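## Giston hand gripper: pad and linkage care

**When do the blue pads get replaced?**

Every 189 hours of use, or sooner if an edge lifts. Replace both pads together. Mixed pads close off center.
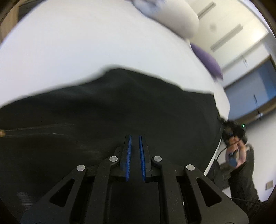

Wipe lint and dust off the arms before checking the joint pins. Dark cloth sheds the most.

**Do the pins need oil?**

No. Oil creeps onto the pads.

**How much play is allowed at the fingertips?**

2 mm. Past that, order Gavalas pin kit 6.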